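About Pledik

Pledik writes working rules for household robots and the simulated rooms in which they are tried out. The organization was founded in Dakitthorpe by Carmela Bortolotti and Renzo Fiore, and its rulebook now holds 100 rules on reach, grip and the handling of everyday objects.
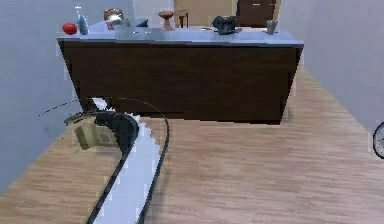

Every rule is reviewed by two readers before it is adopted. Debora De Luca directs the review office, which keeps a written record of each objection – including those that were overruled.

Member firms, among them Zorau and Ruggiero, agree to report failed trials in the same form as successful ones.

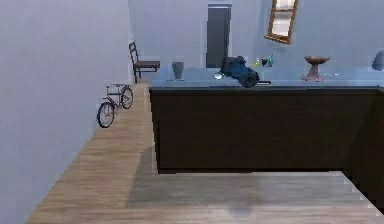 May a member firm change a rule for its own use?
A firm may adopt a stricter version, provided that it notifies the review office 30 days in advance.

Proposed changes are open to comment from all members each January.

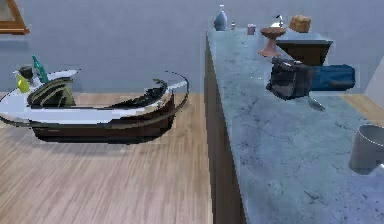
Adelmo Fontana oversees member training. Courses cover safe arm speed, stopping distance and the correct way to log a trial.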